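Gunder Manga and Comics Reading Circle
Minutes of the programming and catalog meeting
24 Jun 2024

Present: Iker Nieto (chair), Angeliki Karagiannis (catalog), Despina Lazaridis (events), Hertta Ikonen (minutes)
Apologies: Thanasis Chrysikopoulos (written report on translations received and read)

1. Minutes of the previous meeting

Approved with one correction. Under item 5, "omnibus edition" should read "collector's edition". The two have different page counts and the loan label has to match the spine.

Matters arising: the shelf labels have been reprinted. The duplicate copies of volume 2 of Undbridge have been merged under one catalog number. The question of a separate shelf for oversize art books was held over again.

2. Catalog report

Angeliki reported that the lending catalog now stands at 170 volumes, counting single volumes and not series. Of these, 69 are shojo or josei titles. The remainder are mostly seinen and web comics in print, plus the small group of European albums that came with the Clumard donation.

The Clumard albums have been entered but cannot be lent yet. They lack spine labels, and two have loose signatures. Angeliki will reglue these herself and test them flat under weight before they go out.

She asked for a decision on how to enter series that change publisher partway through. The current practice of starting a new record breaks the reading order in the printed list. Agreed: one record per series, publisher given at volume level.

Iker asked whether the "complete" flag is reliable. Angeliki said it is reliable for older series. For anything still running it shows the position on the day of entry. The flag will be renamed "complete as of entry".

3. Genre tags

The draft tag list was taken line by line. Points recorded:

"Slice of life" stays, but may no longer be the only tag on a record. It currently returns too many results to be of use in a search.

"Sports" and "school club" are to be separate tags. Hertta noted that the music club titles were being filed under sports for want of anywhere else to put them.

"Isekai" is to be used only when the character moves to another world in the story itself. Dream sequences and game settings get "fantasy" or "game". Despina disagreed on game settings where the character cannot log out. Her objection is recorded. The rule stands for the first printing of the list and will be looked at again in December.

"Cooking" was split from "workplace". Titles with recipes printed between chapters get a further mark (R), to be placed after the volume number.

"Romance" gets a pacing note of no more than one line. Agreed wording: slow, steady, fast. Angeliki will not enter pacing notes for a series where only the first volume is held.

4. Translations (written report, T. Chrysikopoulos)

Thanasis compared the two English editions of Ní Chonaill held in the catalog. The earlier one reads right to left and leaves the sound effects in place with small glosses at the side. The later one is flipped and relettered. His findings in short:

Flipping has reversed the map in chapter 3, and the dialogue about going east no longer agrees with the drawing.

Honorifics are kept in the earlier edition and dropped in the later one. Since the plot of volume 4 depends on a change of honorific, the later edition adds a line of dialogue to cover it.

The paper in the later edition is heavier and the inner margin narrower, so text near the gutter is hard to read without bending the spine.

He recommends lending the earlier edition and keeping the later one for reference. Agreed. Iker asked that the report be filed with the catalog, so that the comparison need not be done twice.

5. Monthly read

The next title is Undbridge, volumes 1 to 3. The group holds enough copies for members to share in pairs. Return date is the evening of the discussion.

Despina will lead. She proposes to restrict discussion to the first three volumes for the first hour and to allow later volumes after the break. Agreed. Members who have read ahead are asked to use the back row of chairs for the second part, as was done for the last title.

Questions to be sent out with the reminder: use of silent pages in volume 1; the change of narrator between volumes 1 and 2; whether the side story at the end of volume 3 belongs to the main timeline.

6. Drawing evening

Despina reported on plans for the beginners' drawing evening. The topic is backgrounds and props. Members asked for this after the figure drawing evening, where most pages ended up with people standing in blank rooms.

The format will be one still life exercise from a high viewpoint, then a page of four panels using the same objects. Ellipses for plates and bowls will be covered first. Screen tone will not be covered. Members bring their own pens. Paper is supplied, and a stock of 100 sheets is on hand.

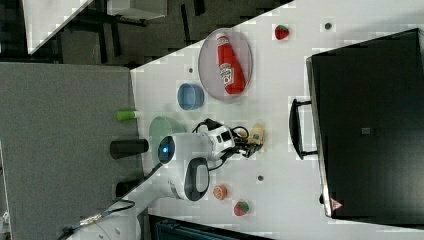
Tabletop with plate, ketchup bottle and bowls, seen from above.

Hertta asked if digital tablets are allowed. Agreed, provided they run on battery. The two wall outlets are needed for the lamps.

Iker suggested that finished pages be scanned for the newsletter. Despina will ask each member first and will scan at the resolution the newsletter template calls for. Pages with heavy pencil under the ink are to be erased before scanning.

7. Newsletter

Copy is short by around one page. Angeliki offered the tag list with a short introduction. Thanasis's comparison was also proposed, in a cut version without the margin measurements. Both accepted. Reviews are to state the edition read, the volumes covered and whether the ending is discussed.

8. Any other business

The return box has a stiff hinge and is bending covers. Iker to replace it.

Actions

Angeliki: reglue and label Clumard albums; rename flag; print tag list.
Despina: reminder with questions for the monthly read; drawing evening handout on ellipses.
Thanasis: cut version of the comparison for the newsletter.
Hertta: file the translation report; circulate minutes.
Iker: return box.

Oversize shelf carried forward to the next agenda.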